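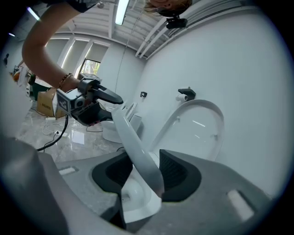

A beaded bracelet and a black shirt, both in view.

Why Do Clothes Have Pockets? (And Why Don't Yours?)

Long ago, people did not have pockets. They had pouches, tied to a belt with string. This was handy for carrying coins, and just as handy for thieves, who only needed a small pair of scissors.

Then somebody in the town of Arwood had a thought. What if the pouch went inside the clothes? A tailor's bill from 1624, kept in the Arwood museum, charges extra for "one hidden bag, sewn in the breeches." The customer complained about the price. Customers have not changed much.

Dresses were slower to catch up. Women tied a pair of flat bags around the waist, under the skirt, and reached them through a slit in the side seam. You could fit a lot in there: keys, thimbles, a bun for later.

When skirts got narrower, the bags made lumps. So out they went, and in came the tiny handbag, which holds one hankie if you fold it nicely.

Now look at your own clothes. Some pockets are fake - just a flap stitched down flat, with nothing behind it. Go on, try to put a conker in one.

Try this: turn a pair of old pants inside out and find the pocket bag. Is it the same cloth as the outside? Usually it's thinner and cheaper. The people who made it hoped you wouldn't check.

Words by Rhiannon Ruddock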